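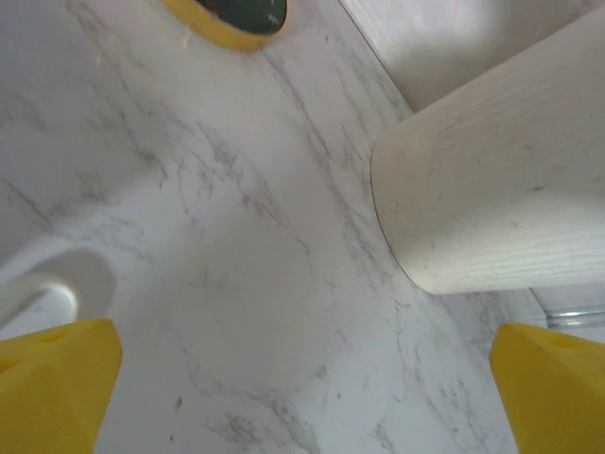 July 12, 2025

The county fire marshal has released the first findings on the Skaswood library fire. I read all four pages last night, and I'm writing down what they say while it's fresh.

The fire began in the attic over the east reading room. The marshal puts the likely start at an old exhaust fan that had been wired into a newer circuit. Arson has been ruled out. The report is marked preliminary, and a second one will follow when the lab is done with the fan motor.

The attic and most of the east roof are gone. The reading room took a lot of water. The west side, with the children's books and the front desk, has smoke damage only. No one was hurt. The building had closed for the night two hours earlier.

I live on Mirau Street, close enough that my porch still smells of it when the wind is right. I heard the trucks before I saw any smoke. By the time I got down to the corner there were 200 people on the sidewalk, according to the paper, and the police had the block taped off as far as the Hayat Bakery. 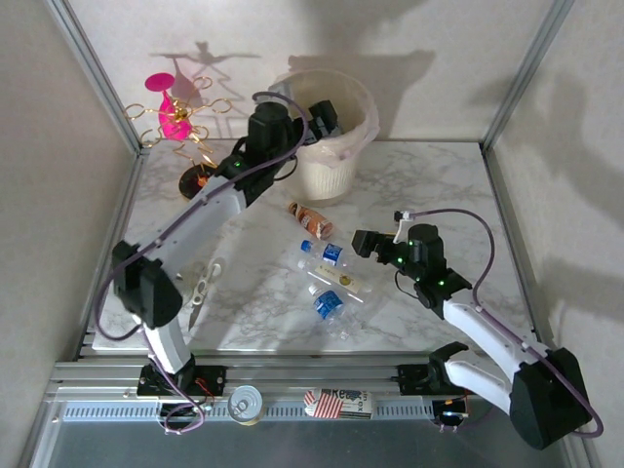
What was lost

The library's list has 485 items on it so far. Most are bound copies of the old town newspaper, which were stored upstairs. The years before the war had been put on microfilm and are safe at the county office. The later ones had not.

What happens next

Dedamier Restoration has the contract to dry out the building and put up a temporary roof. The town wants that finished before December. Until then, holds can be picked up at the town hall annex, and due dates have been pushed back for everyone. The book drop on Mirau Street is locked, so hang on to your books for now.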